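Zipper week

The zipper task for Sollimlow is at 107 recordings as of this morning. The target is 1,000, so most of December is spoken for. I did the drawer task before this one and finished with 1,527, but drawers are easy. You grab the handle and pull. Zippers are slower and I throw more of them away.

I work at the kitchen table with the hand-held gripper. One recording is one zipper, start to finish, and then I change something: the angle of the bag, how far open it is, which side I come in from. If I leave everything the same the model learns my table and not much else. Saarinen, the last version we trained, had that problem with drawers.

Today was the white mesh bag with the beige zipper. The pull tab lies flat against the tape, and the fingertips have to come in right at the slider. Beige on beige is hard to see, so I go in slowly.
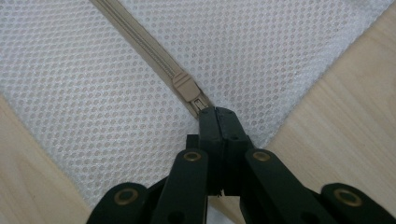 What I throw out

Anything where I bump the slider before closing the fingers on it. Anything where my other hand comes into view and stays there. Long pauses, too – I stop to think more than I'd like, and the model will copy that.

I kept 71 from the first batch. After that I started moving the bag between every take and the keep rate went down, which I expected.

Next is a heavier fabric, then the Rirncombe jacket if it ever gets here. My wrist is fine so far. I take a break every half hour and label what I have.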